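**Trellow land release, Pundale – progress to end of July**

Subdivision approval for Stage 1 was issued with conditions. The stage covers 11 rural residential lots on the northern side of the creek, with the balance of the parcel (202 hectares) held back under a single title until water supply is settled.

Boundary survey is complete. The surveyor found the eastern fence line well inside the true boundary, and the plan of subdivision has been amended to suit. The neighbouring owner has been notified in writing and has not yet replied.

The access road is formed and gravelled for 449 metres. Sealing is deferred to spring. Two culverts were upsized after the drainage review, and the extra cost has been charged to contingency.

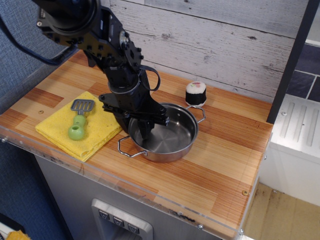 *Stainless steel pot on the countertop.*

Marketing has been handled by Jullent since May. The listing drew 3811 page views over the period, most of them from the metropolitan area. Four lots are under contract, all subject to finance. Enquiry for the larger creek lots is weaker than forecast – buyers ask first about bore yield, and we can't yet give them a figure.

The homestead lot is being sold separately under the name Tôn. Building and pest reports are in hand. The roof needs minor repair and the septic system does not meet the current code. We propose to replace it before settlement and recover the cost in the asking price.

Outstanding items:

- bore test results, Lots 6 to 9
- power authority sign-off on the transformer location
- revised bushfire management plan

Spending to date is within the approved budget, apart from the culverts. We request release of the second instalment on lodgement of the amended plan, expected in August.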